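Can a Machine Clear the Table Yet?

Sunday, August 9, 2020

Every few months a video goes around of a robot folding a towel or loading a dishwasher, and readers write in to ask when they can buy one. The short answer is that you can't, at least one that does what the video shows in a home like yours. The longer answer depends on which chore you mean, so this month we went through the ones people ask about most.

Floors are the easy case. Robot vacuums have been on sale for years, they cost less than they used to, and most owners keep using them after the first few weeks. A floor is flat, the machine never has to pick anything up, and if it misses a spot it can come back tomorrow. Mowing a level lawn is much the same kind of job. Mopping is getting there.

Once the chore involves picking things up, progress slows down a great deal. Plolix, a small company that builds arms for packing lines, has a machine that puts jars into cartons all day long. It handles 720 jars an hour and almost never drops one. The jars are all the same size and they all arrive in the same place facing the same way. When the company tried the same arm on a bin of mixed kitchen goods, it managed 12 items an hour with a person standing by to restart it. The hardware had not changed. The arm simply had no good way to decide where to grab a whisk.

Shops are somewhere in between. Allska sells a shelf-scanning robot that rolls down the aisles at night and reports what is out of stock. It does that well. It does not restock anything, and the company has no date for when it might. Store managers we spoke to were fine with that. Finding the gaps is dull work that gets skipped when the store is busy, and filling them takes a person a few minutes per shelf.

That brings us to the dining table, which is the chore we get the most mail about. Clearing one sounds simple. You walk in, pick up what is there, carry it to the kitchen, wipe the top and push the chairs back in. A ten-year-old can do it, though perhaps not without being asked twice. For a machine it is several hard problems in a row. It has to get to the table without bumping a chair. It has to tell a dish from a placemat, and a dish with food in it from one that is empty. It has to grip a thin rim without tipping the contents. Then it has to carry the thing through a doorway and remember that it was not finished.

Most of the work on this is now done in simulation, and the people at Voicu were open with us about why. A real robot in a real dining room breaks plates, and somebody has to put the room back in order between tries. In software, the room resets in an instant. Their team runs practice rounds in furnished rooms drawn by computer, with tables, chairs and small objects, and the software can shift the furniture a little each time so the robot does not just learn one layout by heart.

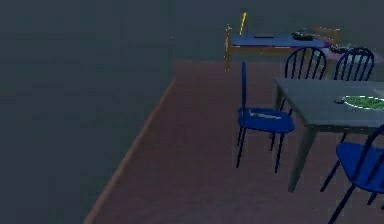 Chairs cause more trouble than newcomers to the field expect. The legs are thin and dark, they are hard for a low-cost sensor to pick out, and a chair that has been pulled out even a little can block the only route to one side of the table. Voicu told us that out of 1,205 simulated attempts to reach a table and touch a named object on it, chairs were the main cause of failure. Gripping came second. Getting lost was a distant third.

The other open question is how much of this practice carries over to a real house. Simulated objects do not slip, stick or bend quite the way real ones do. Cundano, which is testing a wheeled robot with one arm in five rented apartments, says its machine can now find a cup on a table and bring it to the kitchen counter on most tries. It takes several minutes per cup. It cannot yet handle a stack, a full glass or a tablecloth. The company started the trial in January and plans to keep it going through the winter.

Price is a separate matter. None of these companies would give us a figure for a home model, and we would be careful with any that did. An arm good enough to trust with dishes is still factory equipment, and it is sold and serviced that way.

So for anyone planning a purchase this year, a robot vacuum is a fair buy if your floors are mostly clear. A robot mower is worth a look if your yard is flat. Dishes, laundry and the dining table are still yours. We will check back with Cundano when its trial ends and report the results in a later issue. If you have a chore you would like us to look into, write to us at the usual address and tell us how long it takes you to do it by hand.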